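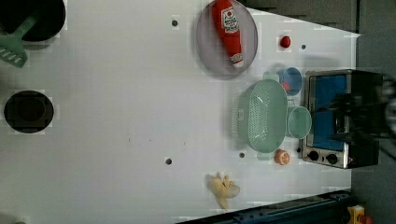
Ketchup in the fridge or the cupboard? (settle this please)
Plincombe Community Board > Home & Kitchen > Food Talk

mossybanks
Posted 10/5/18
OK so my sister-in-law stayed with us for a week and moved my ketchup to the pantry. Moved it! I've kept it in the fridge door my whole life and now she's got my kids saying cold ketchup is gross on hot fries. Who's right? Also, how long does an open bottle last? Ours goes slow in winter, I think the one we have now was opened last December.

dale_in_pundau
Cupboard. Diners leave it on the table all day and people live. It's got vinegar, sugar and salt in it, it isn't milk.

tworedhens
Diners go through a bottle in a day or two, dale, that's the difference. Mine takes months. I worked the counter at the old Fitilard cafe and we filled more than 40 squeeze bottles every morning, and the leftovers went in the walk-in every night. Fridge!!

dale_in_pundau
And I've kept mine next to the stove since I moved out here and never been sick once. Read your label, it says "for best results." That's about taste.

mossybanks
Mine just says refrigerate after opening, so ha. My youngest is on my side now too, she runs a "restaurant" on the play table and everything there comes with ketchup, fruit included. 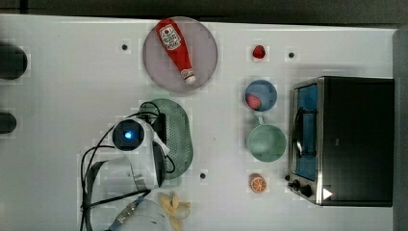

golestani_gal
Re: Ketchup in the fridge or the cupboard?
Middle ground here. Small bottle in the cupboard, big refill in the fridge, top up when needed (wash the small one in between, please, the crust around the cap is nasty). I got a case at the Golestani market and it's lasted us ages this way.

tworedhens
See, I'd never get around to washing it. But mossybanks, last December?? Toss that one. It goes brown and watery on top and tastes like pennies.

dale_in_pundau
Shake it and it's fine.

mossybanks
Tossing it, sorry dale! New one is going in the fridge door, and sister-in-law can microwave hers if she wants it warm. Next question, what about mustard?

tworedhens
Fridge.

dale_in_pundau
Cupboard. Peanut butter too, before anybody asks.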